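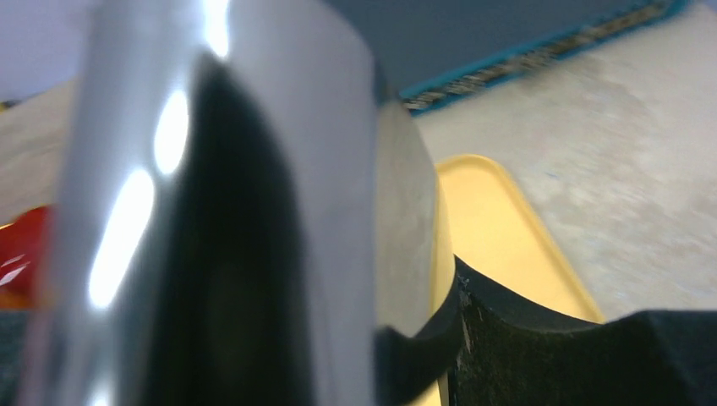 NOTICE TO OPERATORS, ILLBY STATION

The Office of Examples, a department of Lurnent, reminds all operators that the collection for the Clindier system closes at the end of April. The present total stands at 1,015 accepted examples. Operators who have not yet read the revised procedure are asked to do so before their next shift.

I had read the revised procedure. I had, in fact, written part of it, and I was therefore the operator to whom the matter of the silver cylinder was referred.

The facts were these. An operator takes the handles and guides the arm, and the arm closes on the object and carries it to the place named on the card. The wrist camera records the whole of the motion. A reviewer then marks the example as accepted or returned. Clindier is given the accepted examples during the night, and in the morning it attempts the same work without an operator. It had learned the cups and the cloths in this manner. It had not learned the cylinder.

When Clindier attempted the cylinder by itself, it brought the fingers to the correct position, closed them correctly, and then waited. The wait lasted 15 seconds. It then lifted the cylinder and finished the task without error. The engineers examined the motors and reported no fault. The supervisor of the station wrote to the Office to ask whether a wait of this length could be called a failure, and the Office replied that it could not say.

I was instructed to review the examples from which the behavior had been learned. I requested the recordings and was given the use of the small room on the third floor. Each one showed much the same view: the bright metal close to the lens, with a long dark reflection down its middle, the padded finger against its side, and the edge of a yellow tray beyond. In most of them the arm closed and lifted at once. In 6 of them it closed and remained still.

The operator number on all 6 was my own.

I checked the dates against the shift book. They fell in a single week, beginning February 15, 2022, which was the week I returned to work after my mother's funeral. I had no memory of having stopped. I had believed that I worked as usual, and the reviewer had evidently believed so too, as every one of the examples had been accepted without remark.

I watched them again with the clock showing. The longest ran to 15 seconds.

The procedure for such a case is clear. Examples containing an unexplained delay are to be withdrawn, and the system is to be trained again from the remainder. I completed form 3, entered the numbers of the recordings, and wrote "operator delay" in the space provided for the cause. The form requires a second signature. I carried it downstairs to the supervisor's desk.

The supervisor was on the floor, observing the morning attempt. Clindier had closed its fingers on the cylinder and was holding it. Two of the newer operators, Mykhailiuk trainees on loan to the station, had put down their coffee and were standing quite still beside the table.

I kept the form in my hand until the arm began to lift.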